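We use cookies to remember your settings and to see which pages people read. Accept all | Manage choices

Teaching the arms: a gallery from the Koline bench

Koline is our name for two arms, one table and a lot of patience. Since August we have been showing it small household jobs by remote control, which means that one of us sits at the far end of the room moving a pair of handles while the arms copy whatever the handles do, including the sneezes. Every go is recorded. When there are enough good ones, they are fed to the learning software, and Koline has a try by itself.

The target for each job is 200 clean goes. Refilwe Nel, who set the target, did most of the first batch and has asked that the target be looked at again.

You can also teach an arm by taking hold of it and pushing it through the movement. We began that way. It is lovely for one arm and a slow job, and it gives you shoulders like a rower. With two arms you run out of people who can stand close together without apologising, so we moved to the handles and have mostly stayed there.

Before each session comes what Marisol Henao calls the stretch. Both arms are driven out over the table and back, with nothing to pick up, so that the person on the handles can get used to the lag. It is very small. It is also exactly long enough to make you overshoot, correct, overshoot the correction and say something that the microphone should not have been left on for.
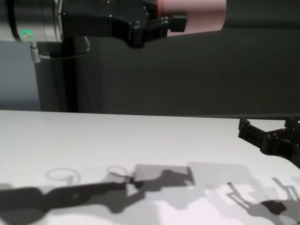
The other thing to learn is where the table is. Your eyes tell you one thing from across the room and the fingers find out another. Beginners come down too fast and then, having knocked once, hover for the rest of the afternoon like someone getting into a cold sea. Shadows help more than you would think. Marisol steers by them when she is coming in low, and she is the only one of us who has never dented anything.

What the learner wants from us is dull. It wants a cup picked up in much the same way each time, but from slightly different places, with no dithering in the middle. People dither constantly. I had no idea how often I stop halfway to a cup and reconsider until I watched 690 recordings of myself doing it. Koline picked up the habit faithfully. For a fortnight it would reach out, pause with what looked like deep thought, and carry on. Visitors were very impressed.

We threw those recordings away and started again, with a rule that you decide before you move. Refilwe now counts herself in under her breath. I hum. The software doesn't listen to either of us, which is probably for the best.

Next on the list is folding a tea towel, a job that needs both hands and has so far defeated everyone on the handles, never mind the machine. Doltier, in the next unit, have offered us a box of 2000 paper napkins to practise on first. We have said yes, and are looking for somewhere to put them.

Page last updated Nov 2, 2025.

Get our bench notes by email. Enter your address to join the newsletter. You can unsubscribe at any time.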